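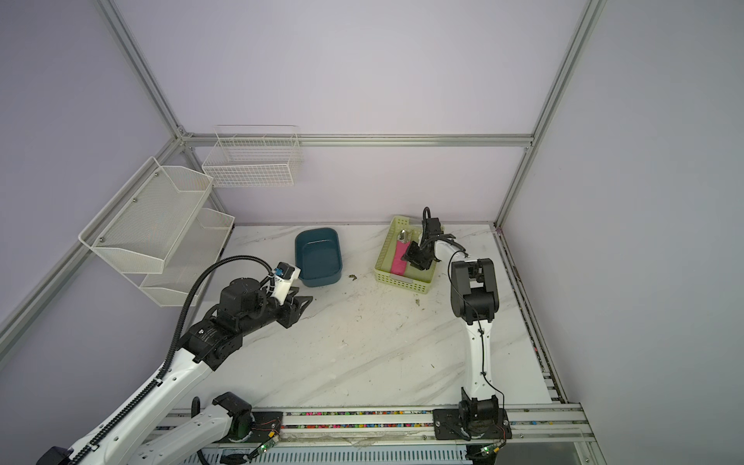 Photo: Nassoro Muriithi

I've been living with the Mesar two-arm recording station since March, and enough people have asked me about it that I'm finally writing it up. Short version: I like it a lot, I'd buy it again, and I have complaints.

If you do this kind of work you know the deal. You want a policy that can handle soft stuff and small stuff on a tabletop, so you need a big pile of demonstrations, and somebody has to sit there and drive the arms through every one of them. The Mesar gives you the enclosure, the table, two follower arms on a front rail, the handheld leaders you drive them with, and the recording software (called Kondum, more on that below). You bring the objects and the patience.

Assembly took Oduor Nyanda and me a long afternoon. The aluminum extrusion goes together fine, but the brackets in the back corners are fiddly, and I'd put the side panels on last no matter what the booklet says. Speaking of panels – they're a pale lavender gray, which I thought was ugly in the box and now love. They give you a plain, steady background. The marble-patterned top I'm less sure about. The gray veins are faint enough, but it shows every speck and crumb, and we wipe it a lot less often than we should.

We run mostly cloth and silverware tasks. Basket to table, table to tub, unfold, wrap, put back. The arms are better at this than I expected at the price! The fingers on the black grippers are angled, so you can get down into a shallow basket without the wrist bumping the side, and after a few days of practice you stop thinking about them and just reach. Handing a cloth from one side to the other is still the hardest thing to drive. You're watching two sets of fingers converge on one floppy thing, and if one hand closes a hair early, the cloth twists and you start over.

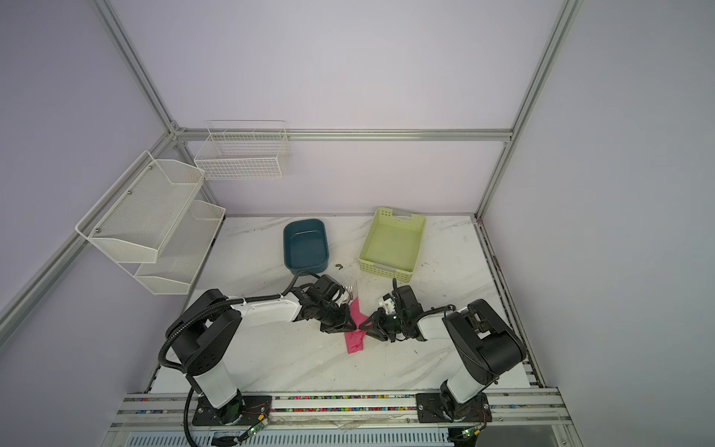

Both grippers over the pink cloth.

Now the numbers, for those who skipped down to them. We recorded 1,532 episodes and kept 1,070. That keep rate sounds bad, and a good part of it is on us. Refilwe Shezi and I were the two drivers, and our early cloth episodes are full of hesitating and regrasping that I didn't want a model to copy. Refilwe wanted to save more of the recoveries, and she had a point, so the later batches have a "messy but finished" tag and we can train with or without them.

Kondum is good where it counts. Start and stop are on a foot pedal, which should be standard on everything. You can drop an episode right after you finish it, while you still remember what went wrong, and add a note. What it doesn't do well is object layout. I want it to tell me that the tub has been left of the basket for the whole session and nag me to swap them. We keep a paper sheet for that, like cavemen. Export is slow too, so we let it run over lunch.

Other gripes, in no order. The cables! The thick ribbed one on the left arm makes a great big loop and I fuss with it constantly. The open grooves in the front rail swallow anything small (a snap-in cover strip would fix this, please, Mesar). The little boards by the arm bases really want a proper housing too, and for now ours are exposed. The wire basket and mesh shelves on the walls are handy, though I wish the shelves came off without a screwdriver.

Before this we had a Womasar bench, one arm, and I don't miss it. It was quicker to set up and easier to teach a new person on, so if all you do is pick and place, save your money. For cloth you want the second arm.

Support answered both of my emails the next morning. I've ordered the softer fingertips and will add a note when I've tried them on the forks.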